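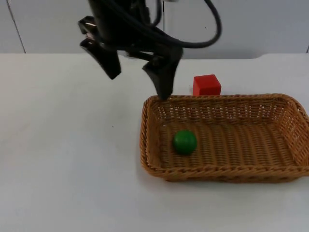 How long should a household keep its paper records? Most ordinary paperwork can be let go after three years, while anything that proves ownership, identity or family status should be kept for good.

Home About Archive Household Notes Contact

Last updated 1/31/20

The question reaches this blog more often than any other, usually at the start of the year, when the previous year's statements have to go somewhere. The practice set out below is the one followed in my own home. It is offered as general guidance and does not replace the advice of an accountant or attorney.

Readers of the earlier posts will recall that the house on Moltargate was my aunt's before it was mine, and that she kept everything. Her papers filled the hall closet and most of the space under the stairs. When the sorting was finished, the log listed 4,000 separate items, of which 2,595 were sent for shredding. The remainder was divided between the permanent file, the active file and a third group that I could not bring myself to classify and which is still in the study.

Permanent papers

The following are kept without any time limit: birth, marriage and death certificates; adoption and naturalization papers; military discharge papers; the deed to the house and the survey that goes with it; wills and powers of attorney. Superseded wills are also retained in this household, clearly marked as replaced. Some attorneys advise against this and the reader should ask.

Records of major work on the house belong in the same file. The invoice for the roof was needed on two occasions, the second of them long after the roofing firm had closed its doors. Receipts for paint and small repairs are not kept.

Active papers

Bank statements, pay stubs, utility bills and medical receipts go into a folder for the current year. At the end of the year the folder is closed and labeled on the front and on the spine. Pay stubs are checked against the annual wage statement and then destroyed. Tax returns themselves are permanent in my file, although the supporting papers are reviewed on the schedule above. Persons who are self-employed, who own rental property or who have claimed unusual losses will need a longer period and should obtain advice on it.

Warranties stay with the active papers for as long as the item is in the house. The manual for the Prandine boiler runs to a great many pages in several languages, and only the English section and the service card were kept. This has caused no difficulty so far.

Correspondence

Letters are the hardest category. My aunt wrote to a friend in Kocabaş for most of her adult life, and the replies survive, tied by year, in their original envelopes. They have no legal or financial use. They have been moved to acid-free folders and stored flat, away from the outside wall. Anil Varma, who read the first draft of this post, objected to the removal of the ribbon, and his objection is noted. The ribbon was leaving a mark on the paper.

Holiday cards with only a signature were discarded. Cards with a written message were kept if the sender could be identified.

Copies and storage

Permanent papers should be scanned, and a copy left with a relative or other trusted person. I use a small fire-resistant box from Brornoline for the originals. Its rating applies to paper only – drives and discs require a different box – and the lid must be fully latched. The key is held apart from the box, and one other member of the family knows where.

An index is worth the effort. Mine is a single typed sheet giving the name of each document, its date and its folder. A copy is taped inside the closet door. The sheet is revised every March, once the tax papers have gone in, and the previous version is destroyed so that two lists are never in use together.

A later post will deal with photographs, including unlabeled ones, and with the question of who in a family should hold the negatives.

This site uses cookies to remember your preferences. By continuing to browse you accept their use. Accept Learn more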